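# Opal in my pendant became cloudy at one side - is it a triplet, and can it be repaired?

**Tia Ellwood**

Good evening to everybody. I hope this is the correct section, I saw the other threads about opal here but they were mostly about rough stones and cutting.

I have an oval opal pendant which came to me from my aunt. She bought it 34 years ago when she was traveling, from a shop that does not exist anymore. The setting is yellow gold with a closed back, so it is not possible for me to look at the stone from behind. From the front it is very dark, with strong green and blue and a little bit of red when I turn it under the lamp. The top is domed and feels like glass when I touch it with the fingernail.

In July I noticed a gray, misty area on the left side, starting at the edge and going inward. It has the form of a small fingerprint. In the beginning I thought it was soap, so I cleaned it with a soft cloth, and it stayed. Now it is a little larger. In the other part of the stone the colors are the same as always.

I brought it to two places in town. The first, Osinetti, told me it is a solid black opal which has "dried out" and that I should keep it in water for a few weeks. The second shop looked at it for one minute and said it is a triplet and has no value, and that I could buy a new one for 20 dollars. These two opinions are so different that I don't know what to think. My aunt's insurance paper, which is old, gives the value as $2,600 for "opal pendant, 14K," and there is no more description than this.

So I would like to understand:

- How can I know if it is solid, doublet or triplet when the back is closed?
- Is it a good idea or a bad idea to put it in water?
- If it is a triplet, can the misty part be repaired?

I am not planning to sell it. I would like to wear it, and I would like to know what it is. Thank you in advance for your patience with my English.

---

**Roy Haslam**

Opals need water, everybody knows this. My wife keeps hers in a jar with a little baby oil and they look beautiful. Put it in water overnight and see what happens. If the mist goes away you have your answer.

Also $2,600 is a lot of money for a triplet so I think it must be solid.

---

**Freya Pearce**

Hello Tia. Please do not put it in water before you know what it is. I am sorry to disagree with Roy, but the advice can be harmless for one type of opal and quite bad for another type, and from your description I think that you have the other type.

I will explain first the three constructions, and after this how to look at yours. I repaired jewelry for a living before I moved to Tolalton, mostly small stones and chains, and opals came in more often than people would think.

A **solid** opal is one piece of natural stone, sometimes with a bit of the host rock behind. A **doublet** is a slice of opal that is glued to a dark backing, for example ironstone, black potch or black glass. A **triplet** is a very thin slice of opal with dark backing below and a clear cap on top, which is usually quartz or glass. In the triplet there are two layers of glue. The cap protects the opal slice from scratches, and it also makes the dome.

The glue is the weak point. When water goes in at the edge, slowly, over years of washing hands and doing dishes, the glue can become cloudy or begin to separate. The mist nearly always starts at the border and moves toward the center, and it looks gray or whitish, as you described. This is the classic picture of a triplet or doublet where moisture has entered. If you then leave it in a glass of water, you give the water more time to travel.

About "dried out": some opals do lose water, and they can become dull or get fine cracks, which is called crazing. Crazing looks like a thin net of lines and not like a fingerprint of fog. There is also hydrophane opal, much of it from Ethiopia, which takes water in and may become transparent and lose its color for some days until it is dry again. Hydrophane is normally light in its natural color, although it can be treated to look dark. With a stone bought so long ago I think the Ethiopian possibility is a small one, but I would not say it is impossible, because I don't see it.

And oil does not help either. Solid opal does not need it, and on hydrophane it can leave a yellow stain. On a triplet it does nothing except make it greasy.

Now the closed back. You need a loupe of 10x, a small lamp or flashlight, and some time. I sit at a plain table and take off my rings first.

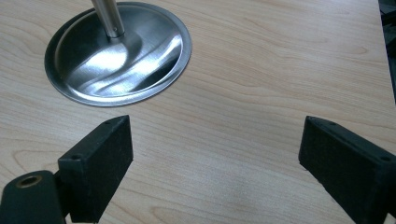
*Round, shallow stainless steel base on a light wood tabletop.*

1. **Look from the side, level with the table.** If there is a small gap between the bezel and the dome, try to see into the edge. A triplet often shows a clear layer with no color in it, and below it a flat band where all the color sits. In a solid stone the color does not stay in one perfectly flat plane.
2. **Turn the stone while you look down through the dome.** In a triplet it feels like you look through a lens to something at the bottom. After you have seen it once, you recognize it always.
3. **Look for small round bubbles.** If you see them between the layers, this is trapped air in the glue.
4. **Check the surface for scratches.** Opal is about as hard as window glass, a little softer or a little harder depending on the piece. After many years of wearing, the top of a solid opal normally has fine scratches and has lost some polish. If your dome is still perfect, a quartz cap is more likely. A glass cap will scratch too, so this point alone does not decide.
5. **Be careful with the word "black."** A body color which is completely even and black, seen from the front in a closed setting, tells you only that there is something dark behind. It may be the stone and it may be paint or glass.

Do not use the "hot needle" or nail polish remover that you will find in some videos. Acetone can attack the glue.

Your third question. A cloudy triplet can sometimes be taken apart and glued again, but the opal slice is thinner than a sheet of cardboard and breaks easily. Most cutters will refuse, or they will ask more than a new triplet costs. What is done in practice is to take the stone out, measure it and put a new one in the same setting. Your gold setting stays the same. If you don't want to change the stone, you can simply wear it as it is, keep it away from water, and accept that the mist will perhaps grow slowly. I had a customer who did this and was content with it.

For the value: the old insurance paper does not prove anything about the type of stone. In those years many appraisals were written by the same shop that sold the piece, with a generous number. But the second shop was also too quick. "No value" is not true for a gold pendant, and there are triplets with a beautiful slice of opal in them which cost a good deal more than 20 dollars.

If you want a certain answer, ask for a gemologist who does not sell opals and who can remove the stone from the setting. Ask before how much it costs, and ask that the person is careful with heat. No steam and no ultrasonic bath, whatever the stone will be in the end.

---

**Tia Ellwood**

Thank you so much Freya, this is more than I learned in both shops together. I borrowed a loupe from my neighbor and looked on Tuesday with a flashlight. From the side I can see a clear part, and the color is all in one flat line below. I found also two very small round bubbles near the misty place. There is not one scratch on the top. So I suppose it is a triplet with quartz?

I am a little disappointed for my aunt, who always told us it was a black opal. But I still find it very beautiful.

---

**Freya Pearce**

Yes, with the flat line and the bubbles I would be surprised by anything else, although without the stone in the hand I can't promise it. A doublet would not have the clear part on top. The quartz I leave open.

Your aunt was maybe not cheated, by the way. Many sellers used "black opal triplet" and the last word was lost on the way home.

---

**Dean Hartley**

I agree with Freya in nearly everything, I only want to add something about the replacement, as I had this done with my mother's ring.

Measure the opening of the bezel and don't trust the size of the old stone only. Ovals come in standard sizes such as 10 x 8 or 14 x 10 mm, but old settings are often made by hand around one stone and are not standard. Mine was half a millimeter too narrow for every triplet I could buy, and the jeweler had to grind down a new one at the edge. Grinding is possible with a triplet when it is done slowly and kept cool, but if it chips you pay for a second stone. Ask who carries this risk before you agree!

The height is important too. A triplet with a high dome will not sit correctly in a bezel that was made for a lower one, because there is not enough metal to fold over.

I also asked for a price for a solid black opal in the same size, out of curiosity. The offer from Prollari was $1,744 for the stone alone, without the work, and it was smaller and much less bright than the triplet. So I took a triplet again. My mother wears it every day and takes it off for the dishes, more or less.

And please ask them to give you back the old stone in a small bag. They will not always do it if you don't say it.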